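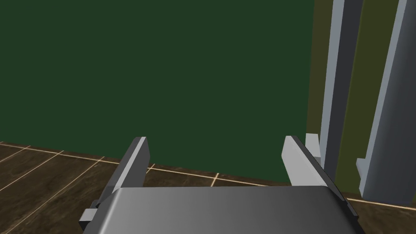
*By Liis Jõgi, technical manager, Sotness. Last revised 4 September 2025.*

# About Sotness

Sotness surveys, repairs and replaces timber staircases in occupied houses. We also make handrails, newel posts and balusters to match existing work. We do not fit kitchens, bathrooms or loft conversions, although a large share of our jobs come from builders who do.

The company was started by two joiners who had worked together at Gurker, a general joinery shop that made doors, sashes and stairs. When Gurker closed its stair bench, we bought the housing jigs, the string templates and a lathe. The lathe is still in use. The jigs have been remade, but the old set is kept for reference as many stairs in the area were cut from it.

## What we do

**Surveys.** We measure the total rise from finished floor to finished floor, the going of every tread, the headroom along the pitch line and the width between strings or walls. Where the soffit is boarded or plastered, we ask to open a small inspection hole, usually under the third or fourth tread. The survey report lists each defect by tread number, counting from the bottom, and gives a repair method for each one. The client owns the report and may use it to get prices elsewhere.

**Repairs.** Most creaking comes from loose wedges or missing glue blocks. Both are dealt with from below if there is access. If there is none, we work from above with screws set under plugs, and we say so in the quotation, as the plugs will show on a clear finish. Split nosings are cut back and a new section is glued on with a loose tongue. We don't use filler on a nosing.

**Replacement flights.** New flights are made in the workshop with closed or cut strings and delivered in the largest sections that will pass through the door. Treads are housed, glued and wedged. Winders are set out full size on a board before any timber is cut, and the client or the builder is welcome to look at the setting-out.

**Handrails and balusters.** We turn balusters singly or in runs. Our largest run to date was 241, for a house divided into flats at Nurkari, where no two landings were the same length. For single replacements we need one sound original for a week or so. A photograph is not enough to turn from.

## How a job runs

1. First visit and measured survey. There is a charge, which is taken off the final bill if the work goes ahead.
2. Written quotation, with timber species, section sizes and finish stated. It stands for two months.
3. Drawings, for new flights only. Work starts in the workshop when a signed copy comes back.
4. Second measure, taken after any floor screed or new boarding is down. A change of floor height alters the bottom riser, and the rises in a flight must be equal.
5. Fitting. A straight flight normally takes a day to place, with a further visit for rails. The old flight is left in use until the morning of removal.
6. Final check of rises, fixings and guarding. The figures are written on the handover sheet.

We can't leave a temporary stair overnight unless it has been agreed in the quotation. Households with only one route upstairs should raise this at the first visit.

## Timber and finishes

Stock timbers are European redwood, oak, ash and sapele. Other species are ordered per job. Boards are stacked in the workshop before machining and the moisture content is read on arrival and again before assembly. We would like the heating in the house to have been running normally for a few weeks before a hardwood flight is fitted — this matters most in newly plastered rooms.

Softwood flights are supplied primed unless asked for bare. Hardwood is supplied with one coat of clear oil. We don't carry out site decoration. Carpet fitters should be told if a tread has been plugged, so that gripper rods are kept clear of the plugs.

## Older houses

The earliest staircase we have worked on carried the date 1795, cut into the underside of the landing. On work of that age we repair in preference to replacing, and we keep any removed pieces for the owner. Listed buildings need consent before the work is booked. We supply drawings and a method statement for the application but do not submit it.

## People

Liis Jõgi runs the surveys, the drawings and this website. She trained as a bench joiner and later as a building surveyor.

Meron Gebretsadik runs the workshop and does the setting-out for all winders and curved strings. She joined in June, having come from Tsolakis, where she made shop fittings and curved counters.

There are three bench joiners and one apprentice. The people who make a flight also fit it. Floor laying and plastering are priced separately by other firms, and we will pass on names if asked.

## Guarantee and aftercare

Joints, wedges and fixings in new flights are guaranteed for ten years. Repairs are guaranteed for two, on the treads listed in the quotation only. Seasonal gaps at mitres are not treated as a fault unless they stay open through a full year. Drawings are kept on file under the house address, so a later owner can order a matching baluster or length of rail.

## Visiting the workshop

Visits are by appointment. Samples of each stock timber, oiled and bare, are kept by the office door along with sections of the standard handrails. Please bring a note of the total rise if you have it, and the baluster if you have managed to get one out in one piece.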